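Oct 6, 2020 — bench notes, Womlow violin

Back on the Womlow fiddle, the one with the wolf on the G string that its player describes as "a small cough." It is a goat. It lives between B and C, up high, and it answers every time.

State of things when I picked it up: bridge leaning toward the fingerboard like it wants to hear the gossip, soundpost standing but too close to the bridge foot, E string cutting a nice trench in the wood where someone left off the parchment. Tailpiece is fine. I was almost disappointed.

Did the obvious things first, for once.

Straightened the bridge. Tap tone on the back didn't change, no reason it should, I just like tapping. Weighed the bridge at 2 grams even. Went over the seams with a knuckle and found a buzz at the lower bout, treble side, open for the length of my thumbnail. Thin hot hide glue, one clamp, left it alone through lunch. The goat was unimpressed, but the rattle under the open D is gone, so that was never the wolf at all and I owe Dhillon an apology for saying his strings were false.

Moved the post south by the width of a pencil line. Played a scale. Worse. Moved it back. Played the same scale and it was better than where it started, which makes no sense if I put it back in the same place, so clearly I didn't. Need to start marking the position before I touch anything. I believe I wrote that in this book last December as well. 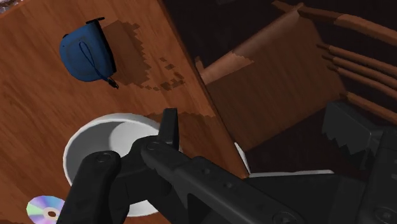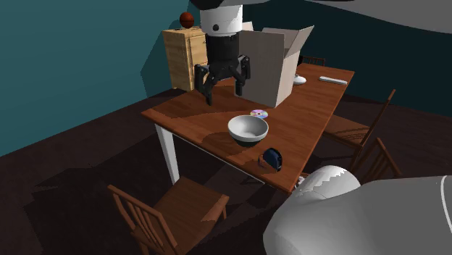
New post cut from the old Brondstead spruce, split, not sawn. First one too short. Second one too short, having been cut by the same person. Third one fits with a light pinch and I can turn it without swearing. Ends beveled to match the back arch, checked with the mirror, no daylight on the inside edge. G is fuller now and the wolf has slid up closer to C sharp, where this player rarely goes, according to the player. We'll see.

Tried a wolf suppressor on the G afterlength too. It tamed the note and also tamed everything else. Took it off. If a customer wants the violin to sound like it's in the next room I can close the door.

Cirilo Montes came over and played the slow movement he always plays. He says the A is glassy. I say the A is new. We agreed to give it until it has had 24 hours at pitch before either of us is allowed to be right.

Still to do:
Parchment on the E.
Re-cut the nut slot for the D, string is sitting proud.
Pegs: compound on all four, the A peg slips if you look at it.
Order more post wood, see above under "too short."
Job ticket is 111, write it on the case this time. The last Hinalell case went home with the wrong bow in it.

Chin rest cork is original and smells like it. Leaving that for the owner to decide.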